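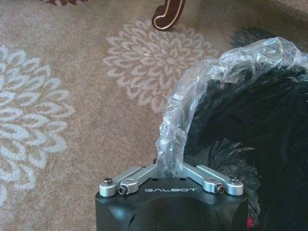 Do you need force feedback to drive a two-finger gripper by hand?

You can manage without it on boxes and cups. Thin plastic and fabric are where it earns its money.

Plimness vs Mahama hand controllers, living room test
Posted November 9, 2024

Quick one, the loaners go back Monday. Two controllers, two weeks, same gripper, same arm, same rug. I wanted to know which one I'd keep for household pickup work, meaning bags, cloth, remote controls, the stuff that ends up on a floor. Not a bench test. I did the bench test in March with other hardware and it told me almost nothing about carpet.

What got compared:

Plimness grip controller. Trigger with force feedback, thumb stick, one big mode button.
Mahama slide controller. Finger slider, no feedback, a row of small buttons, very light.

Both went through the Plevier bridge box, so any lag in there hit both the same. Both ran the same software profile. I did 60 grabs with each, mostly plastic bags, some cloth, a few boxes to warm up.

Setup

Mahama wins, easily. Plug in, the bridge sees it, slide to the ends to calibrate, done. Was driving before my coffee was ready.

Plimness wants a firmware update first, then a pairing step, then a trigger calibration where you squeeze and hold and squeeze again. The manual skips the part where you have to unplug the bridge in between. Lost most of an evening to that. After that no trouble at all, it came up every morning without asking for anything. But that first evening, ugh.

Plastic bags

The reason I did this. A clear bag has no real edge you can trust. It wrinkles up, shines back at you, and the bit you thought you were going for turns out to be a fold behind it. You want to close slow, stop early, and pinch just enough that it bunches up between the fingers.

With the Mahama slider I kept going all the way closed. No reason to stop, the slider doesn't push back. Works fine for bags as it happens, you can't hurt a bag much by pinching it. Where it goes wrong is the approach. Small slider travel, so the last little bit of closing is a twitch of the finger, and the fingers snap shut ahead of the plastic and push it away. Then back up, open, try again. And again.

Plimness trigger is long. You feel the motor load come up when there is something in there, even plastic, a sort of soft grain in the trigger. Very faint. I didn't beleive it at first and tried it with my eyes shut, and I could tell a bag from nothing. Couldn't tell one layer from several. Don't buy it for that.

Once the bag is twisted up like a rope, both are about the same. Hold and lift. The Plimness has a hold lock on the mode button so you can rest your hand. Mahama doesn't, you keep your finger on the slider the whole time, and if you sneeze you drop the bag. Ask me how I know.

Cloth and fluffy stuff

Closer than I expected. Cloth gives you more to bite, so the short slider travel matters less. On dark fluffy material I couldn't see where the fingers ended and the fluff began on either one, dark fingers on dark stuff, and there the feedback helped again. Squeeze, feel something, go. With the slider I was guessing and then lifting to find out.

Boxes

Skip. Both fine. If boxes are all you do then get the cheap one and stop reading. 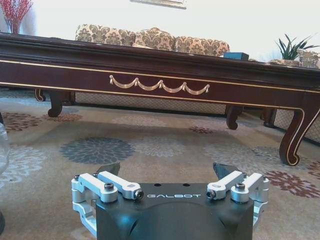 5 min read

Driving around furniture

Parking low over a rug with the fingers open, looking at the front of a coffee table, is where I spent a lot of this test. Curved legs, scrolled feet, a low apron hanging down with trim on it. You do not want to clip that. Neither controller moves the arm by itself, both just nudge the wrist, but nudging is all you need under there and it's all you need to get into trouble too.

Plimness: thumb stick is smooth, good dead zone, you can creep. The mode button is the problem. Same button swaps stick between wrist and fingers, and a long press is the hold lock. Twice I wanted lock and got wrist, right by a table leg. No harm done but my stomach went. Needs a second button. Please.

Mahama: separate buttons for each nudge direction. Clunky, steppy, but I always knew what was going to happen. One press, one step. For tight spots I liked it better and I did not expect to write that.

Patterned rug is its own headache by the way. Big flower rings everywhere, several colors, and on the monitor a flat flower can look like a thing lying on the floor. Reached for one. Not the controllers' fault, mentioning it for anybody who tests on plain gray mats and thinks they're done.

Comfort

Plimness is heavy. Force feedback motor, sure, but the weight sits out in front of your hand and by the end of a long session the wrist knows about it. I switched hands a lot. Grip is rubbery and collects lint, wipe it.

Mahama weighs next to nothing, fits small hands and big ones. Slider edge is sharp. Put some tape on it. The cable is short as well, I ended up on the floor next to the arm of the sofa most of the time.

Noise

Plimness trigger whirs under load. Quiet room, you hear it. After a couple of days I stopped noticing. Mahama silent, obviously.

Support

Wrote to both about the same thing, whether the close speed can be capped in the controller itself and not in software. Plimness answered next day, yes, gave me the menu path, it worked. Mahama sent me a link to the manual I had already read. The Iston store where the loaners came from knew more than either of them, for what it's worth, and had the cap set up wrong on their demo unit anyway.

Things I didn't test: gloves, wireless, running off batteries, anything heavy. Also only one gripper, so if yours has soft pads or a long stroke your slider experience might be a lot better than mine.

Which one

Bags and cloth, Plimness. The lock and the trigger are worth the lost evening. Cap the close speed first thing, before you try anything thin.

Tight spots, boxes, lots of different people sharing one controller, Mahama. Tape the slider. Get a cable extention.

I'm keeping my order in for the Plimness. If they ever split that mode button into two I'll update the review, and somebody should ask Mahama for a longer slider while we're at it.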